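Gavdale workshop book
July 2018, Sunday

Open day at Brokano. Went over with Elikem after lunch, back before dark. Writing this up tonight because by tomorrow I'll only remember the coffee.

What we went for: the invitation promised "household sorting, learned from people." I had read that as a machine sorting things. What they had running was the first half of the sentence, a person working hand-held grippers, with the learning to come later. Fair enough, but the invitation could have said so. A man near the door asked twice when the robot would start and was given a brochure both times.

The setup is a plastic bin of toys on a low table with a checked cloth on it, in an ordinary lived-in room with a microwave and too many chargers in the wall. I'll give them credit for the room. Most of the demos I've been to have a gray backdrop and three identical cubes, and then you get the thing home and it can't cope with a curtain.

You hold a gripper, work the fingers, pick something up, put it somewhere else. The person doing it at the table was quick and plainly well practiced. We were told the next group would get 9 minutes with the tool. We got less.

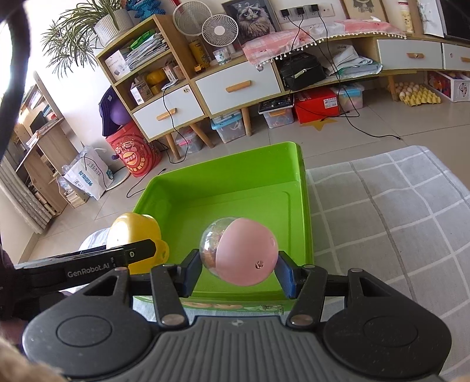

My main question all afternoon was how hard the thing squeezes, and I didn't get a number. Pads are easy to make grippy if you don't care what happens to the object. Toy capsules are a decent test for this. The one between the blue pads is clear on one half and matte pink on the other, with some small golden-brown stuff inside, and it's a shape that wants to shoot out sideways the moment the two pads aren't square to each other. A person corrects for that without knowing they've done it. So what exactly gets recorded? Finger opening, presumably. Hand position, presumably. The bit where you ease off a little when you feel it start to slide — I asked, and the answer was about something else.

Second question was about drops. Do they keep them? I would want every one of them kept and marked. Theirs are "reviewed," whatever that covers. If the fumbles go in the trash then the machine learns from a set of afternoons when nothing ever went wrong, and I know what our own bench would look like if I wrote the log that way.

Third, and I wrote this on my hand so as not to lose it: who decides a thing has been put away? With the toys they were happy as long as it ended up in the bin. Half our trouble on the Flurkex job was parts that were technically in the tray and had to be fished out again by hand. 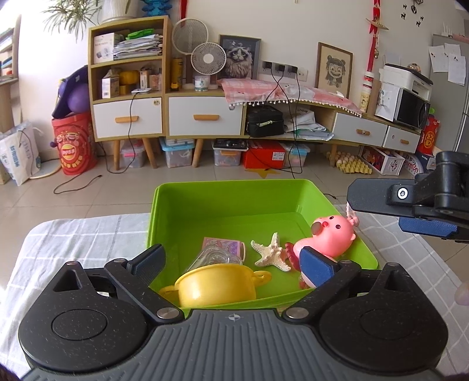

Which brings me to the order of picking. Everyone, given a heap, goes for the easy one on top. I do it too. Then there are the leftovers, the flat things and the ones wedged against the wall, and by that stage you're tipping the bin or nudging with the other hand. I asked whether the flat things get as much time as the fat round ones and was told there was "good variety." Variety in what? Toys, yes. I'd like to see a full hour of nothing but a card lying flat on the bottom of a bin.

Two hands is the part I'd pay attention to. With one gripper you are pinching and hoping. With a second you can hold one thing out of the way and get at what's behind it, and that is most of what hands do at our bench. It also makes everything harder to line up afterward. They said the timing between left and right was "tight." No figure for that either.

Tried it myself. The grip part is comfortable for a few minutes and then my wrist started complaining. I've used worse. The old Adjei tongs in our back store have 1967 stamped on the handle and they do the same job with a rod and a spring, and you can feel everything through them. I said so, which went down badly.

I was ready to write the whole visit off on the drive home.

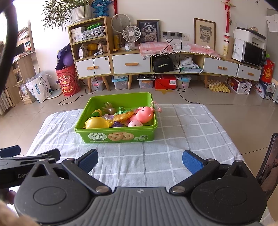 Elikem Agyeman thinks I went in wanting to be annoyed. His view is that strings, soft things, lumpy fruit shapes and anything with a loop on it are just what we never bother to practice on, and that if they've got people doing this all day in real rooms then they're ahead of us whatever the brochure says. He'd borrow a pair tomorrow. He also says the tongs are terrible and that I only like them because I fixed them.

He's right about the strings. We have never once run a string.

Still, I'd want this before any money moves:
— squeeze force, measured, on something that dents
— the drops, all of them, unsorted
— a run with the leftovers only, no easy ones on top
— left/right timing as a number
— someone other than their own person holding it

Asked for the first two in writing. They said August. Theophilus Yakubu has the force gauge out on loan and I need it back before then. Elikem to dig out 26 small objects from the scrap drawers, at least a few with cord on them, and we run the tongs against our own gripper so there's something to compare with.

Parking receipt is taped inside the back cover.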